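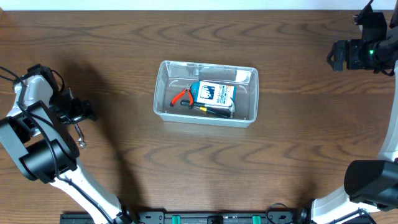 Baterías, herramientas y brazos: las normas que faltaban en la mesa de trabajo

En el taller de Sternitow hay una hoja pegada junto a la puerta con las reglas para trabajar con brazos robóticos de sobremesa. La primera versión ocupaba una cara y hablaba casi solo de velocidad y de paradas de emergencia. La actual, revisada en octubre, dedica la mitad del texto a lo que se pone al alcance de las pinzas.

La redactó Nabila El Sherbiny, responsable de seguridad de la empresa, después de repasar las incidencias de un año. Ninguna había sido grave. Casi todas tenían que ver con objetos corrientes: un destornillador que rodó, unos alicates apoyados sobre un cable, una batería agarrada por el extremo equivocado.

«La gente mira el brazo y se olvida de la pieza», explica. «Un brazo pequeño aprieta poco, pero una batería con la funda perforada es un problema aunque la haya perforado algo pequeño».

La norma interna distingue entre objetos inertes y objetos con energía propia. Los segundos exigen inspección antes de cada sesión, terminales protegidos y una persona presente mientras los motores tengan corriente. Si una batería comparte recipiente con herramientas metálicas, las puntas no deben quedar orientadas hacia ella ni tocar los conductores. El recipiente ha de ser de plástico, abierto y de paredes bajas, para que se vea el contenido desde cualquier lado de la mesa.

Ese último punto fue discutido. Kamrul Liyanage, técnico de Minex, prefería prohibir la mezcla. «En una línea de clasificación real te llega todo junto», admite ahora. «Si solo ensayas con cubos de madera, el día que aparece una batería no tienes procedimiento». Su equipo acabó por aceptar la mezcla con una condición: baterías descargadas hasta el nivel de almacenamiento y registradas por número.

La parte mecánica es más convencional. Los brazos se fijan a un raíl común y los tornillos se comprueban al empezar el turno. Los cables deben tener holgura para el recorrido completo, sin lazos que puedan engancharse en una articulación. Cuando trabajan dos brazos, cada uno tiene su zona, y la compartida se reserva por programa: entra uno, el otro espera. En Zerkham, donde Jamila Khondokar coordina los ensayos, la carga máxima por pinza está fijada en 700 gramos, batería incluida.

Queda pendiente la formación. Sternitow pide cuatro horas antes de dejar a alguien solo con el equipo —dos de ellas con los motores apagados—, y Khondokar las considera escasas. La próxima revisión de la hoja incluirá un apartado sobre baterías hinchadas, que de momento se retiran a mano y con el equipo desconectado.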